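When the Basket Would Not Let Go

At Altside, a mock grocery aisle takes up one end of the carpeted test floor. The company has used it since October to prepare a two-armed picking robot for Aravena, a regional grocer that wants orders collected before its stores open. The task is simple to state: one hand carries the shopping basket, the other takes produce from the stand and places it inside.

On a Monday morning, the hand carrying the basket failed to release. The controller had recorded the fingers as open and ordered the arm to withdraw. The fingers were still closed on the handle, and the arm pulled the basket across the aisle at full transfer speed. It struck a technician on the forearm. She was bruised and returned to work the next day, but testing was halted for 2 weeks.

The inquiry was led by Zuzanna Tomaszewski, a safety engineer at Turkinow, the firm that certifies the machine. Her team reviewed 153 basket transfers and found 34 in which the reported finger position did not match the true one. Most had passed unnoticed. The cause was a worn position sensor, made worse by software that accepted a single reading as proof of release.

"The hand was believed too easily," Tomaszewski said. "A second source of information was available in the wrist, and the program did not consult it."

Altside now requires 2 matching signals before the arm may move away, and transfer speed has been reduced. Work has resumed on the produce routine.
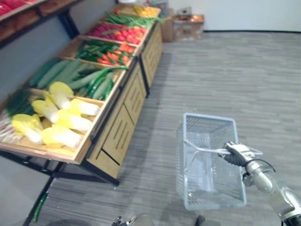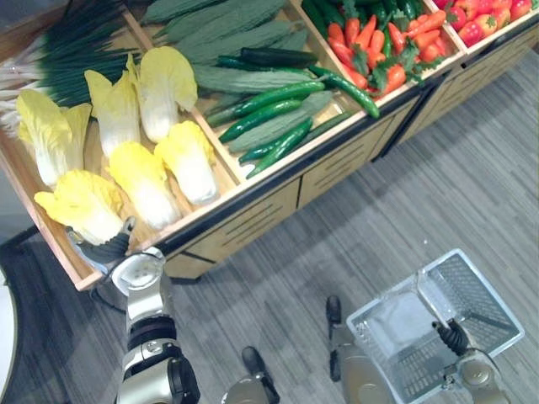 Napa cabbage, a basket and two hands at the Altside produce stand.

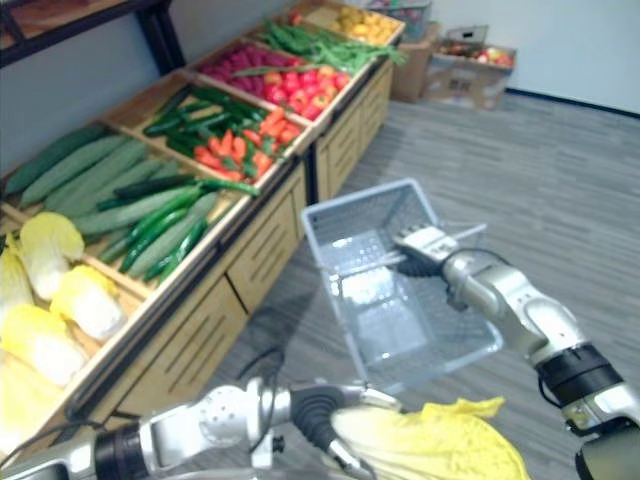
Reet Žukauskas, who manages the program at Aravena, has asked for one further change. Staff must be able to stop both arms from either end of the aisle – the present stop button is mounted at one end only. Etport, the supplier of the safety controls, is expected to deliver the additional switch before the store trial. Until it is fitted, no employee may enter the aisle while the arms are powered.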